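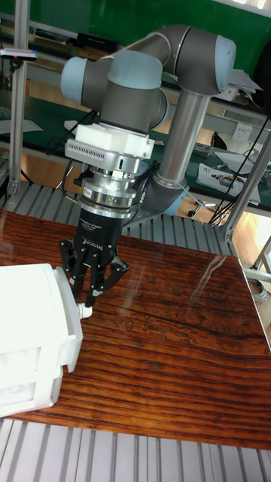
Search this blog
Type and press enter

What I read in the summer: The Salt Road to Clelenstead

30/01/2020

I finished this novel last night and I am still a little bit in it. It is by Ginette Fehr, and I took it from the library in Hawthorne only for the cover, which has a grey horse and very nice lettering. My English reading is slow, so 300 pages is for me a serious decision. This one took me nine evenings.

The story begins in August 1851. Annis is fourteen years old and her father drives a salt cart between the coast and Clelenstead, a market town that the author has made up but that has its own map at the front. The father falls ill at an inn, and Annis must take the cart the rest of the way with her small brother Tobit, who does not speak. She has 37 shillings sewn in her coat. She also has a letter which she cannot read, and which she is ashamed to show to anybody.

I expected robbers. There is one robber, but he comes late and he is mostly hungry. The real trouble in the book is the letter. Every person who offers to read it for Annis wants something in return, and each one tells her a different thing about what is written. I found this very clever. I learned English as an adult, and I remember well standing in an office with a paper in my hand, watching the face of the person who was reading it to me. Fehr describes exactly this, how you study the eyebrows.

The language is plain, with short chapters. Some words about carts and harness I had to look up (swingletree, I like this one very much). The dialogue has a bit of old dialect, but not so much that I was lost. My neighbour, who has also read it, thought the dialect was overdone. We did not agree about the ending either.

About the ending I will say only a little. Annis arrives, and she learns what the letter says, and it is a smaller matter than I had imagined. My neighbour was disappointed. I was first disappointed too, then I went back and read the chapter at the ferry again, and I changed my mind. The ferryman had told her the truth and she had not believed him, as he was the only one who asked for no money.

What I liked less is the middle. There are three chapters at a farm called Karimcombe where it rains and the colour of everything is brown, and Tobit has a fever. He recovers, the rain stops, and the cart goes on. I think these chapters could be one chapter. Also the aunt appears too suddenly. She is an important person by the end and I would have liked to meet her before page 200 – or at least hear her name.

The library has it on the shelf for ages twelve and up. I think a good reader of ten could manage it, but there is a death of an animal near the end of the first part, and it is not a quick one. I put the book down for one evening after that.

There is an author's note at the back about the salt trade, two pages, and I recommend to read it first. It spoils nothing. I have asked the library if they can order her earlier novel, the one about the lighthouse school, and they have put my name on a list.

Share this post
5 shares
3 comments

Recent posts
Two books about rivers
I tried again with poetry
The library sale in Hawthorne
Reading aloud with an accent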